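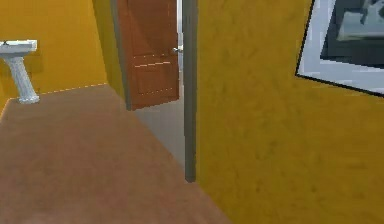
Posska – module de navigation intérieure pour clubs et classes de robotique

Référence : PSK-NAV
Public : lycée, première année de BTS, clubs encadrés
Effectif conseillé : deux élèves par poste
Langue de l'interface : français, allemand, anglais

Présentation

Posska est un environnement simulé destiné à l'apprentissage de la navigation d'un robot mobile en intérieur. Les élèves programment un agent virtuel qui reçoit une vue couleur, estime sa position et choisit une commande de déplacement. Le module couvre la perception, l'odométrie, la planification locale et le franchissement de portes. Il ne comporte pas de manipulation d'objets : le bras et la pince font l'objet d'un module séparé, Posska Atelier.

Le logiciel s'installe sur les postes de la salle informatique. Une connexion au réseau n'est nécessaire que pour l'activation et pour le dépôt des résultats sur le serveur de classe.

Contenu de la licence

– Simulateur Posska, licence de classe, 34 postes
– Bibliothèque Berkel, 200 parcours notés sur trois niveaux
– Guide de l'enseignant et fiches élèves (PDF)
– Interface Python et interface par blocs
– Journal d'exécution exportable au format CSV

Bibliothèque de parcours Berkel

Les parcours Berkel sont des logements meublés de façon sommaire. Chaque parcours définit une pose de départ, une cible et un nombre maximal de pas. La cible est désignée par une catégorie d'objet (lavabo, lit, table) ou par des coordonnées, au choix de l'enseignant. Les textures sont volontairement simples afin de conserver une cadence acceptable sur des postes sans carte graphique dédiée.

La série « salle d'eau » est habituellement abordée en troisième séance. Le robot doit se présenter face au lavabo sans contact avec l'huisserie. Deux difficultés y sont traitées : le passage entre les montants et la faible quantité de points d'intérêt sur des murs unis. Un algorithme de suivi de points qui donne de bons résultats dans le séjour peut décrocher ici ; la fiche 6 propose une comparaison avec l'odométrie seule.
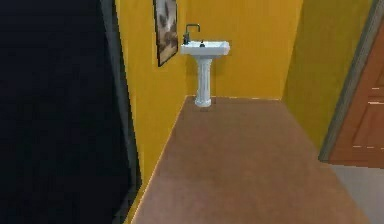

Série « salle d'eau » : lavabo sur colonne vu depuis l'entrée, porte ouverte à droite.

Déroulement type en club

La progression fournie a été établie avec le club de robotique du lycée Hämmerli. Les élèves commencent par piloter l'agent au clavier, puis enregistrent leurs trajectoires et les rejouent en boucle ouverte. L'écart constaté à l'arrivée sert d'introduction à la correction de cap. Les règles de décision ne sont écrites qu'ensuite, d'abord par blocs, puis en Python pour les groupes qui le souhaitent.

Les images issues des essais peuvent être annotées par les élèves (porte, sol, mur, obstacle) et réutilisées pour entraîner un petit classifieur. L'outil d'annotation est inclus. Prévoir une séance complète pour cette partie, davantage si le groupe n'a jamais manipulé de jeu de données.

Coupe Fenwood

La licence donne accès aux parcours d'entraînement de la coupe Fenwood, catégorie simulation. Les parcours de l'épreuve sont mis en ligne en mai. Chaque équipe dépose un programme unique, exécuté sans intervention sur des plans qu'elle ne connaît pas. Le classement tient compte du taux d'arrivée, de la longueur du trajet et du nombre de contacts. Un contact avec une porte ouverte est compté comme un contact avec un mur.

Configuration requise

Système : Windows 10 ou 11, Linux 64 bits
Mémoire vive : 8 Go
Espace disque : 12 Go, parcours compris
Carte graphique : facultative
Python : 3.10 ou version ultérieure

Limites connues

– Les portes sont fixes pendant un essai. Leur angle d'ouverture se règle dans le fichier du parcours.
– Les miroirs ne sont pas simulés.
– Sous Linux, l'export du journal échoue si le nom de session contient un accent. Correction prévue dans la version 2.5.

Tarif et commande

Licence de classe, un an : 930 € HT. Renouvellement au même tarif. Les établissements déjà titulaires de Posska Atelier conservent leur serveur de classe et n'ont pas à réinstaller le gestionnaire de licences.

Commande sur devis, par bon administratif ou mandat. La clé d'activation est envoyée à l'adresse indiquée sur le bon de commande.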